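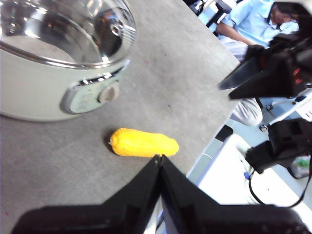
Petite forme jaune vif sur plateau gris moucheté.

Entretenir son casque de pilote à la maison

Par Sioned Ellis, mis en ligne le 2021-02-21

Un casque d'aviation passe l'essentiel de sa vie au fond d'un sac, entre une carte pliée et une bouteille d'eau. Le mien totalise 386 heures de vol et n'est retourné qu'une fois chez le réparateur, pour un câble. Tout le reste se fait sur un coin de table, avec des choses que l'on a déjà dans un tiroir.

Préparer la table

Débranchez le casque et retirez les piles du boîtier. Étalez un torchon clair qui ne peluche pas : les vis de serrage sont petites et roulent facilement. Un couvercle de bocal suffit pour les ranger.

Les coussinets

Les coussinets en gel ou en mousse se retirent en passant le pouce sous le bord et en tirant doucement sur tout le tour. Lavez l'enveloppe avec une éponge à peine humide et une goutte de liquide vaisselle, puis passez un second chiffon à l'eau claire. Pas d'alcool sur le similicuir, il finit par craqueler. Séchage à plat, loin du radiateur, une nuit entière.

Si l'enveloppe est fendue, changez la paire complète. Un coussinet neuf et un coussinet tassé n'appuient pas de la même façon, et l'isolation s'en ressent d'un côté. J'ai payé 79 euros la dernière paire chez Courtois, joints compris. Les housses en coton sont moins chères et se lavent en machine à 30 degrés dans un filet, mais elles laissent passer un peu plus de bruit.

La bonnette du micro

C'est la pièce la plus sale et la plus négligée. Enlevez-la, faites-la tremper dix minutes dans de l'eau tiède savonneuse, pressez sans tordre, rincez, recommencez si l'eau reste trouble. Elle doit être sèche à cœur avant d'être remise en place — une bonnette humide donne une voix sourde et la tour vous fera répéter. À Tranholm, on me l'a fait remarquer deux fois dans le même tour de piste.

Pour qu'elle ne glisse plus, un petit élastique ou un joint torique à la base de la mousse. Évitez la colle.

Fiches et câbles

Les fiches s'oxydent, surtout si le casque dort dans un hangar. Frottez-les avec un chiffon sec en microfibre. Si le métal reste terne, une trace de nettoyant pour contacts électriques sur le chiffon, jamais directement sur la fiche. Pas de laine d'acier ni de papier de verre.

Enroulez le câble en larges boucles, sans serrer autour du casque. Une attache en tissu auto-agrippant tient mieux qu'un élastique de bureau et ne marque pas la gaine. Vérifiez au passage la sortie du câble sous l'oreillette : c'est là qu'il casse.

L'arceau

Un arceau qui grince se règle avec un quart de tour de tournevis, pas plus. Le coussin supérieur se détache presque toujours par des pressions ou une bande agrippante. Même lavage que pour les coussinets. Si les branches ne tiennent plus leur hauteur, un repère au feutre fin permet au moins de retrouver son réglage.

Rangement

Rangez le casque à l'abri du soleil. En août, je ne le laisse jamais sur la planche de bord, même le temps d'un café : le gel ramollit et les coutures travaillent. Sortez les piles si vous ne volez pas de tout l'hiver, et gardez-en 2 neuves dans une petite boîte rigide au fond du sac.

Pour les modèles à réduction active de bruit, n'ouvrez pas les coques. Un souffle persistant ou une oreillette muette, cela se confie à un atelier.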